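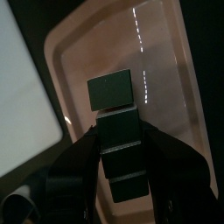

## Open day at the Galus building, Siltthorpe

The bus from Siltthorpe station took 23 minutes. The leaflet says the building is "minutes from the station," and I suppose 23 of them are still minutes. There is one stop, on the wrong side of a four-lane road, and the crossing is a long walk back toward the gas station. I mention it first because everyone who rents space there will do that walk in November with a bag on each shoulder, and the leaflet shows a bicycle.

The Galus building used to be a cannery. Drivier bought it, kept the front wall and the tall windows on the river side, and is turning the rest into shared workrooms with a few apartments on the top floor. The open day was for the workrooms. We were let in through the loading dock and given a sticker and a paper cup of coffee, and the tour started late while they looked for the key to the second stairwell.

I went because I've rented shared space for years and have been promised most of what was promised here. I wanted to see what was different. Some of it is, a little.

### What is finished

The ground floor is done and it's good. The floor has been leveled, the doors are wide enough to get a bench through, and there's a deep sink at each end of the hall, which I have never had anywhere. The windows open. I tried three and they all opened, though one needed a shoulder.

The rest is harder to judge. The second floor has walls and lights but no doors yet. The third floor was closed, and when somebody asked to look we were told it was "very similar." The freight elevator had a sign on it saying it would be in service soon. The sign had been laminated.

### The numbers

There will be 46 workrooms. The standard one is listed at 824 square feet, and I paced it out because I always do. I got less. When I asked, the answer was that the figure includes a share of the hallway, the restrooms and something called the commons. So you pay rent by the foot on a hallway, and then you pay a service charge to have it swept.

The deposit is $3,000 and is held for the whole lease. The sheet we were given doesn't say whether it earns interest or who decides what counts as wear. Deposits on places like this tend to come back short, and always on account of the floor.

Heating is included until it isn't. The sheet says "fair use," with no figure. I asked what fair use would be for a corner room with windows on two sides, and I was told that it had never been a problem. The building has not been through a winter with anybody in it.

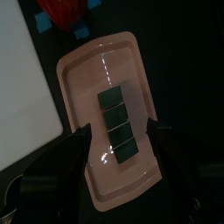 One person near the back of the tour said the fair use line didn't bother her at all, and that at Nogueira, across the river, she had paid for heat by the meter and spent two winters in her coat. She would take a vague promise over a clear bill. Several people nodded. I can see the point, but at Nogueira she at least knew what the coat was saving her. A vague promise gets rewritten in the second year, when your tools are in and moving out costs more than the increase.

Somebody else asked about noise. The walls between rooms are two layers of board with filling, and the guide knocked on one to show how solid it was. We all listened to the knock. It sounded like a wall being knocked on. A better test would have been a person with a sander on the other side. 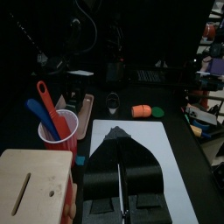 Storage is where I think the plan is weakest. The rooms are meant to be booked by the half day as well as by the month, so two or three tenants could be using the same tables in a week, and the brochure deals with this in one line about "clear surfaces." I have never seen a surface stay clear. People put down small things that don't stack and have no obvious shelf, like a red plastic cup with a couple of spatulas standing in it, or a wooden box with a slot in the lid, and the next person has to decide whether to move them. At my last place this caused more bad feeling than the rent did. Drivier is offering each half-day tenant one locker, and the lockers I saw were about right for gym shoes.

I asked if there would be shelving. It is being looked at.

### Would I sign

Not at this price, and not before the elevator runs. I'd want three things in writing: the real floor area with the hallway taken out, a figure for the heating, and the name of whoever holds the deposit. None of that is unusual and I was promised an email, which hasn't come.

The ground floor rooms facing the river are the ones to ask for. Two were already marked as taken on the plan by the door, though both were empty and had no name on them, and when I went back past the plan on my way out a third one had been marked as well.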